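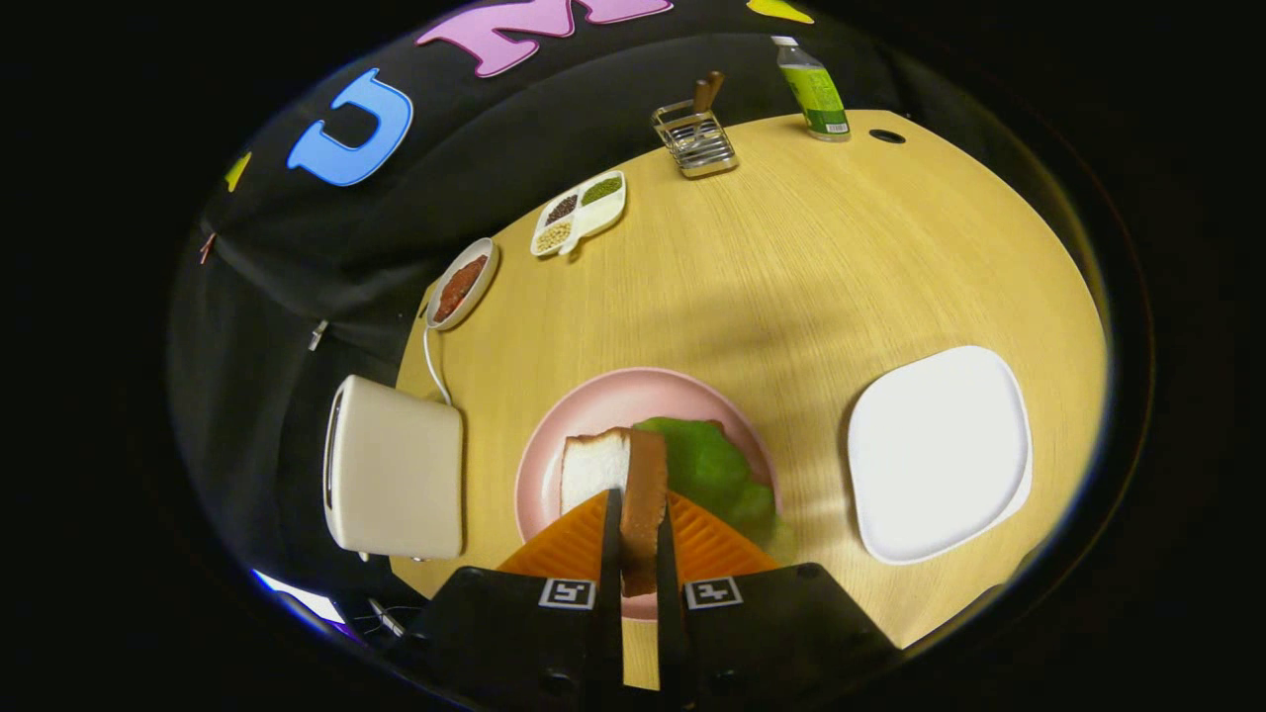

10月 工房ノート 食パン型の焼きムラ、続き

朝7時に窯に火を入れた。先月からずっと悩んでいる「耳の片側だけ色が濃くなる問題」、今日もしつこくやってます。ロスアリオ(Rosário Leitão)には「もう売ってるんだからいいじゃない」と言われたけど、気になるものは気になる!

粉はDurnsideの強力粉を3000g。いつもの配合で、水だけ少し減らした。前回は生地がだれて型の角まで上がりきらなかったので、その対策。こね上がりの手ざわりはかなり良くて、これは期待できるかも、と思いながら一次発酵へ。室温が低くて思ったより時間がかかり、その間にシュクラン(Şükran Çetinkaya)と棚の整理をした。奥から去年の全粒粉が出てきた。匂いを嗅いで、ふたりとも無言で袋を閉じた。

型は3種類で比較。
・いつもの黒い型(ふた付き)
・Flanerskaの新しい型
・Martimが置いていった古い型。底が少しゆがんでいる

結果から書くと、Flanerskaがいちばん素直に焼けた。側面の色がそろっていて、切ったときに耳が薄い。中もふわっとしていて、サンドイッチ用ならもうこれで決まりかな。黒い型は相変わらず窯の奥側だけ濃い。途中で前後を入れ替えても完全には消えず、型のせいというより奥の壁からの熱が強すぎる気がしてきた。次は奥に天板を一枚立ててみる。古い型は、うん、味はいい(笑)。形は聞かないでください。

分割は1個300gで3つずつ詰めた。丸めをきつくしすぎると山の境目に穴が空くので、今日はわざとゆるめ。これは正解だったと思う。次回もこの感じで。手粉は最小限、とじ目は必ず下。自分で書いておかないとすぐ忘れる。

失敗もひとつ。焼き上がりの型を台に落としてガスを抜くのを、黒い型の1本だけ忘れた。電話に出ていたせいです。見事に腰折れ。側面がぺこっとへこんで、しばらく眺めてから自分の昼ごはんにした。バターとはちみつで食べたら普通においしかったので、まあよし。

冷ます時間についてはまだ迷い中。Custódioは「完全に冷めるまで包丁を入れるな」派で、私は少し温かいうちに端を一枚だけ切って断面を見たい派。今日は私が勝手に切りました。クラムがつぶれたのは認めます。でも香りは最高だった。

次にやること
・奥に天板を立てて同じ配合でもう一度
・Zulportに型の追加を問い合わせ(納期も聞く)
・温度計の電池を買う
・全粒粉の袋を捨てる
・Sofiaに試食の感想をもらう。甘みが弱いと言われたら砂糖ではなく発酵のほうを見直すこと

追記、夕方。Sofiaから返事が来た。「耳がいちばんおいしい」とのこと。耳を薄くする話をずっとしていたのに……明日、黒い型の分も食べ比べてもらう。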